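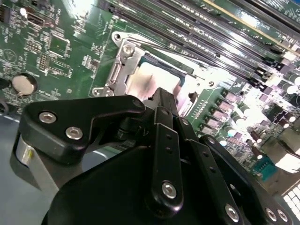 Melquiades Rosales wants to know why we don't just buy the second arm now and sort out the small stuff later. Fair question, and I've been chewing on it all morning, so here comes a thread on how I'm putting our equipment budget together.

Yesenia Ledesma
13 April 2024

The arm is the easy line! You get a quote, you gulp, you type it in. What eats a budget is everything the arm has to touch: fixtures, finger sets, spare screws, scrap computers to practice on. My first draft had one line called "misc" for all that. Bad idea.

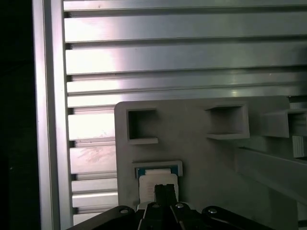
So now fixtures get their own section. We print ours in-house, and I price the reprints too (pockets wear, somebody always wants a slot moved over a hair). Gretach quoted us machined plates and they're lovely, but I'd only pay for that once the layout stops changing every other week.

What I'm asking for in this round, in order:

1. Fingers and spares. I want 2 full sets on the shelf before anything else gets approved. Waiting on a shipment with the whole bench idle costs more than the parts do.

2. Practice machines. Old desktop towers, bought as a lot from Dredwood. I asked for 100 and they can do 86, which is fine by me.

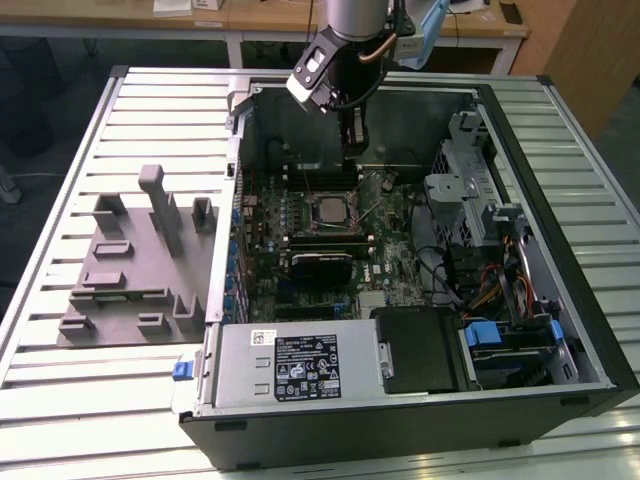 3. Table space. Towers lying on their sides take up a ton of room, and the Seppälä tables come in one size only. Measure your doorway first. Please.

4. The second arm, from Staresance, with the support plan quoted separately so I can see what I'm paying for.

Back to Melquiades: yes, the arm is last on the list, and no, I'm not being cheap (okay, a little). Boards vary so much from one machine to the next that I'd like more hours on different ones before I commit to a reach and payload.

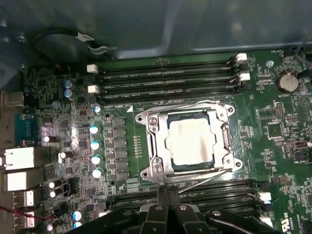

I'm also holding some money back for consumables, wipes and thermal paste mostly, plus sockets we'll bend pins in. Numbers go to purchasing at the end of April. If you've bought a second arm and regretted the timing either way, tell me which way!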